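Rorell notes: the planner finally stops dithering

2018-02-09

If you pulled the Rorell branch in the last couple of weeks and thought the arm had gotten shy, you were right, and it was my fault.

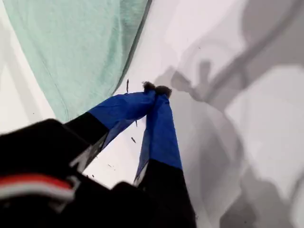 I had set the replanning threshold way too tight. Every time the cloth estimate wiggled by a hair, the planner threw out a perfectly good path and started over, so the fingers would hover, shift a little, hover again... I watched one grasp get replanned 61 times before it timed out. Painful!

So, what changed. The planner now holds on to its current path unless the new one beats it by a clear margin, and there's a short window near the end of the approach where it won't replan at all (you can still stop it, of course - the stop check runs in its own thread and I didn't touch that). Cloth grasps that used to take nearly 52 seconds now take 35 on my desk machine. Still slow, I know, but most of what's left is the edge finder in Pramoder, and that's a whole other can of worms.

Speaking of the edge finder, it has a bad habit with pale tabletops. Soft shadows from the arm get picked up as folds, and then it goes and proposes a grasp on bare table. I've put in a filter that compares two views taken a moment apart and drops any edge that moves along with the arm. It works great on plain cloth and so-so on anything with a busy print. If you have logs with prints, please send them my way, I'm running low.

A couple of smaller things. The log viewer opens big files again without eating all your memory. The finger offset moved out of the code and into the Hakala config file, so if you have anything slipped over the fingertips you can set the extra length there and skip the rebuild. Old configs still load but you'll get a warning.

Folding is still broken on the main branch. Use the August tag if you need it for a demo, and check the gripper speed before you hit go, that tag has the old default.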